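10月 · 供水与建筑设备

# Clelunard片区完成坐便器水箱渗漏排查，205户更换进水或排水部件

Clelunard片区供水单位Ansah本月公布了住宅坐便器水箱渗漏排查的结果。排查覆盖片区内2,770户，其中205户的水箱存在持续渗漏，相关进水阀、排水阀或密封件已全部更换。Ansah同时发布了一份技术说明，内容包括夜间流量判别方法、入户检测步骤、部件更换要求以及复测规定。

排查由Ansah计量与管网部门负责，技术负责人为Krum Halilović。水表数据由Mika读表平台提供，更换用的进水阀和排水阀密封件采用Drumix供应的规格件。

## 起因

Clelunard片区的住宅多为分批建成的多层楼，入户水表在上一轮改造中统一换成了远传水表。换表之后，管网部门发现片区凌晨时段的流量没有回落到预期水平。分区总表与各户水表之和基本吻合，可以排除干管和支管存在较大漏点，多出来的流量落在表后，也就是住户室内。

表后渗漏的来源有多种，常见的有龙头滴漏、热水器泄压阀回座不严、软水设备再生阀内漏和坐便器水箱渗漏。前两类通常看得见或听得见，住户自行报修的比例较高。水箱渗漏沿便器内壁流入存水弯，水膜很薄，没有明显声响，在浅色釉面上也不易察觉，往往要等到账单出现异常才会被注意到。按Ansah的说明，把坐便器单独列为一个排查项目，依据是上一年度报修记录中该类渗漏的发现时间明显晚于其他类别。

## 夜间流量判别

远传水表在夜间加密上传读数。Mika平台对每户取凌晨两点至五点之间的读数序列，计算各相邻读数的差值，再按差值的分布形态归类。

持续型：整个时段内每一个间隔都有正的增量，且增量接近。对应的情况是进水阀关闭不严，水位升至溢流管口后不断溢出，进水与溢流达到平衡。排水阀密封不良而渗漏量较大时，进水阀始终处于微开状态，也会出现同样的形态。

间歇型：多数间隔增量为零，每隔一段大致固定的时间出现一次小的增量。对应的情况是排水阀密封面轻微渗漏，水位缓慢下降，降到浮筒的启动位置后进水阀打开补水，补满后关闭，如此循环。

混合型：增量既不均匀也无周期。其中一部分是住户夜间正常用水，另一部分是渗漏与用水叠加，单凭一晚的数据无法区分，需要连续多晚比对。

技术说明要求，持续型和间歇型须在连续三晚中重复出现才列入入户名单，混合型则取各晚中用水最少的一段重新判断。设置这一门槛的原因是水表分辨率有限，单个脉冲落在哪一个间隔带有偶然性。早期试算时，有住户因为夜间给鱼缸滴流换水被误列为持续型，后来通过电话核实排除。

判别只使用读数差值，不读取住户的其他信息。对于夜间长期有人用水的户型，例如倒班人员较多的楼栋，判别时段改到住户填报的无人时段。

## 入户检测

列入名单的住户先收到书面通知，再约定时间入户。检测人员到场后按固定顺序操作。

第一步，关闭室内所有用水点，观察水表的最小流量指示。指示不动的，记录后结束，改为隔日复看夜间数据。指示仍在转动的，进入下一步。

第二步，逐一关闭角阀。关闭坐便器角阀后指示停止，可判定渗漏位于该坐便器。室内有两个卫生间的，两处分别操作，中间须重新打开前一处角阀，等水箱补满后再继续。

第三步，打开水箱盖，记录静止水位与溢流管口的相对高度。水位与管口齐平并有水越过管口的，问题在进水阀或浮筒设定。水位低于管口且缓慢下降的，问题在排水阀。

第四步，向水箱投入染色片，静置10分钟，期间不冲水。便器内出现颜色的，确认排水侧渗漏。便器内无色而水位仍在下降的，检查水箱与便器之间的连接垫圈及固定螺栓处的密封。

静置时间在排查初期执行不一。有的检测人员等待时间不足，轻微渗漏未能显色，复测时才发现。技术说明后来把10分钟写成最低要求，并规定计时从染色片完全溶解开始。水温较低时溶解偏慢，可以先用少量温水化开再倒入水箱。

连体式和分体式坐便器的操作基本相同。隐藏式水箱需从面板检修口操作，检修口尺寸较小的型号无法直接看到溢流管口，只能依靠角阀判别和染色结果。墙内支架有渗水痕迹的，检测人员不作处理，登记后转交房屋维修单位。

## 主要问题类型

按Ansah的归类，205户的渗漏原因集中在以下几个方面。

排水阀密封件老化。密封件长期浸泡后变硬、变形或表面起粉，与阀座贴合不严。使用缓释型洁厕块的水箱更容易出现这一现象，含氯成分会加快橡胶材料的劣化。检测人员在拆下的旧密封件上多次见到沿阀座一圈的压痕，压痕深处已失去弹性。

阀座结垢。Clelunard片区水源硬度偏高，阀座上沿容易形成颗粒状水垢，新密封件装上后仍会渗漏。处理办法是先用弱酸性除垢液清洗阀座，再用细软布擦净，手指沿座圈检查一周，无颗粒感后方可安装密封件。不允许用砂纸打磨塑料阀座，磨痕会形成新的渗漏通道。

链条或拉绳长度不当。链条过短，密封件无法完全落座；链条过长，多余部分可能被压在密封件下面。这类情况无需换件，调整后复测即可。

浮筒设定过高。部分住户为了增强冲洗效果自行调高水位，水面贴近溢流管口，夜间管网压力上升时进水阀关闭点略有上移，水便越过管口流走。技术说明规定水位应低于溢流管口，以水箱内壁的水位标线为准；没有标线的，按排水阀厂家给出的距离设定。

进水阀内部杂质。楼内立管检修之后，管壁脱落的锈渣和水垢进入进水阀，卡在阀瓣与阀座之间。拆洗过滤网和阀瓣多数能够恢复，阀瓣已有缺口的则整体更换。

水箱上方堆放物品也会增加检测和维修的难度。箱盖上放置的用品需要先移开，按压式水箱的按钮如果被物品压住，排水阀会处于半开状态，读数上表现为持续型。技术说明建议箱盖保持可随时打开，按钮周围不放置物品。

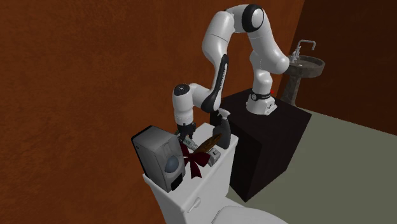 部件更换完成后，检测人员须冲水三次，每次等水箱补满，再观察水表最小流量指示。指示停止后重新投放染色片，静置时间与初测相同。两项均合格才能在工单上签字。之后Mika平台继续跟踪该户夜间读数，连续七晚未再出现持续型或间歇型的，工单关闭。

## 压力因素

排查中有一部分住户的渗漏只在夜间出现，白天入户时各项检测均合格。管网部门在相关楼栋底层和顶层加装了压力记录仪，结果显示夜间用水量下降后，低层住户的入户压力明显升高，部分老式进水阀在该压力下不能可靠关闭。

对此采取了两项措施。一是在压力偏高的支路上调整减压阀的出口设定，调整幅度以顶层住户白天高峰时的最低供水压力为限。二是在入户压力仍然偏高的低层住户更换Drumix的平衡式进水阀，该阀的阀瓣背侧引入进水压力，关闭力随压力上升而增加。

Krum Halilović在技术说明的附注中写道，减压阀调整应安排在部件更换之前进行，否则更换后的水位设定会随压力变化而偏移，需要二次入户。本次排查初期有几栋楼的顺序颠倒，已补做水位复核。

减压阀本身也列入检查范围。阀前过滤器堵塞会使出口压力在高峰时段下跌，容易被误认为设定值过低。检修人员应先清洗过滤器，再读取静态和动态压力，最后才调整弹簧。

## 排水管道方面

片区卫生间排水支管的公称直径为100毫米。渗漏水量与一次冲洗的水量相比很小，对支管的排水能力没有影响，不过长期存在的细流会在管底形成固定的水线，水线两侧容易附着沉积物。房屋维修单位在检修口抽查时见到过这种沉积，已随常规疏通清除。

技术说明同时提醒，不应为了节水而把冲洗水位调到低于便器设计值。水量不足时，污物输送距离缩短，在坡度偏小的横支管内可能停留，疏通所耗费的水和人工会抵消节省的部分。双档冲洗的水箱应分别核对大档和小档的排水量，小档浮子的位置以产品说明书为准。

在便器内长期有细流的住户，存水弯水封不会因渗漏而降低，渗漏修好后反而要留意长期不用的第二卫生间。水封蒸发后下水道气体会进入室内，建议隔一段时间冲水一次。

## 费用与责任划分

水表之后的管道和器具由产权人负责。本次排查中，入户检测不收费，密封件、垫圈等小件由Ansah承担，进水阀整体更换按材料成本收取，人工免收。隐藏式水箱的面板和支架不在更换范围内。

租住房屋由承租人预约检测，更换整件前须取得产权人的书面同意，照片或短信均可作为凭据。已产生的渗漏水费按现行计费办法处理，住户可凭工单编号申请复核，复核只针对阶梯水价的档位，不调整计量读数。

住户自行更换部件的，可申请一次免费复测。自行购买密封件时需核对排水口口径和阀座形式，外形相近的密封件不一定能互换，安装后应按上述步骤投放染色片检查。

## 后续安排

夜间流量判别将作为Mika平台的固定功能保留，符合持续型条件的住户会收到账单附页提示，附页载有自查步骤和预约电话。间歇型暂不自动提示，先由管网部门人工复核，以减少误报。

混合型的判别规则仍在调整。目前的办法依赖连续多晚比对，住户外出期间的数据最有参考价值，但平台无法得知住户是否在家。Ansah考虑在自查附页中加入一项自愿填报，由住户注明外出时段，供判别时使用。

拆下的旧密封件已按楼栋封装编号，留存用于材料硬度测试，测试项目包括压缩永久变形和浸泡前后的硬度变化。测试结果将用于确定密封件的建议更换周期，在得出结果之前，技术说明中该栏暂为空白。

需要检测的住户可在工作时段拨打Ansah客服电话预约，预约时提供水表编号和坐便器类型（分体、连体或隐藏式水箱）。入户前请确认角阀可以转动；角阀锈死的，请在预约时说明，检修人员将携带备用角阀，并提前关闭楼层支阀。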